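Re: [Renden house list] Laundry baskets – which sort to buy

Quoting the earlier message from the Raslow flat:
> We need new baskets for the laundry corner. The deep ones
> get overfilled and things sit at the bottom. Could we have
> the shallow kind? And how many pieces should go in one?

I'd go for shallow. We use a white plastic one with small holes in the bottom, and with two bits of cloth in it, a black and a teal, most of the base is already covered. You can see everything that's in it – no odd sock turns up later.

It also has no lid, so it's easy to tip out. I'd suggest 5 for the building, 2 of them kept for darks, and all stored flat under the shelf in room 28.

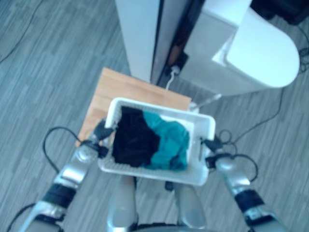
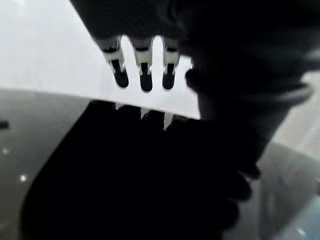 Cheon flat, replying to both: shallow is fine by us, but please don't put wet towels in them. Ours dripped through the holes all the way down the corridor in February. We'd keep one deep basket for bedding, as a double duvet cover won't stay put in a low one.

Agreed on the deep one. I'll add it to the Pakolov order, number 527, which goes in at noon. Anyone who wants a different colour should write back before then.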